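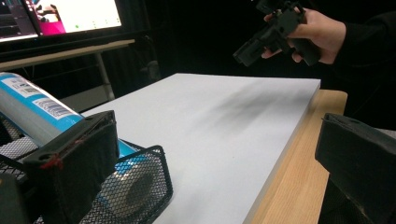
Oct 5, 2019

Attic hatch and bath fan duct, Jalali house. Went up with Davoud Karimi to finish the heat loss survey before the cold sets in.

Insulation over the bedrooms is fine. Over the hall it thins out badly toward the north eave, where someone pulled it back to run cable and left it. Bath fan duct ends under the decking, two feet short of the vent cap. Nails above it are rusted and the sheathing is stained dark. Davoud put the moisture meter on it but the battery died, so no reading. Will redo.

Hatch has no weatherstrip at all. Smoke pencil went straight up through the gap with the furnace blower running. Taped it for now.

Logger: Trenon unit hung from a rafter near the ridge, second one in the hall at head height. Both set to record every 60 minutes. The last run on the old unit gave us 2,253 lines, and half of those were from it sitting in the truck, so start the clock once it's hung this time. Thermostat is at 70 and the owners agreed to leave it alone.

Still to do:
Extend the duct to the cap, insulated sleeve, foil tape on the joints (no cloth tape).
Rake the insulation back over the hall. Baffles first - the soffit vents on that side are open and I don't want them blocked.
Gostex foam strip for the hatch. The Plilell kind we used last year went flat by spring.
New battery for the meter.

Davoud thinks the can light in the hall leaks more than the hatch does. I don't, but we only tested it with the fan off. Check it again when we pull the loggers in November. Ladder is still in their garage.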